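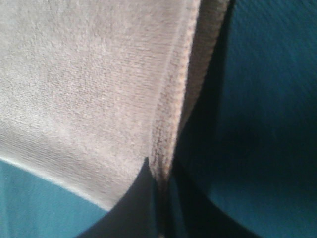 Folding towels so the hem doesn't show, and are thirds worth it?

ratree_n
23 May 2021
Hello all, I've finally got round to sorting our airing cupboard and I've landed myself with a question. I have always folded bath towels in half, in half again and then once more, which is how my mother did them, and they come out as fat little parcels that topple over if you so much as look at them. My sister folds in thirds lengthways and hers sit like books on a shelf (very annoying!). The light grey terry ones are my worst, because the pile is so soft that they slide about, and the stitched hem always ends up poking out at the front. Does anybody have a way that works on a shallow shelf?

Thongchai_S
Thirds every time, Ratree. Lay it flat, bring one long side in, bring the other over the top of it, smooth it down with your forearm, then fold both short ends to the middle and close it up. Put the rounded fold to the front and all the hems go to the back of the cupboard. I did 2 years in the linen room of a guest house and we never did them any other way.

chalermd
I'm going to disagree with Thongchai, in a friendly way. Thirds look lovely but you get a hard crease down the towel, and then it won't hang nicely on the rail unless you shake it out and start again. I roll mine. They go in a basket by the bath, the hem tucks in at the end, and my grandchildren can manage it, which counts for a lot in this house.

Thongchai_S
Rolling eats up shelf space though, Chalerm! A crease in terry drops out by the next morning.

chalermd
Not in ours it doesn't. Perhaps we have stubborn towels.

kamonchanok
Can I put in a word for folding in the air? I haven't a table big enough, so I hold the towel up by the two top corners, let it hang down straight, and bring the hems together before it goes anywhere near a surface. If the edges don't meet at that stage they never will. Mine have shrunk a bit along the hem over the years, so I match the corners and let the middle do what it likes. Oh, and go easy on the fabric softener, Ratree, it might be why yours slide.

ratree_n
Oh, you are all kind. I've had a go at thirds with the fold to the front, and the pile of 4 is still standing after lunch, so Thongchai wins the cupboard. I'm keeping Chalerm's rolls in mind for the hand towels. Kamonchanok, I tried yours as well but I'm rather short and the bottom of the towel was on the floor!

kamonchanok
Stand on the bottom stair, that's what I do.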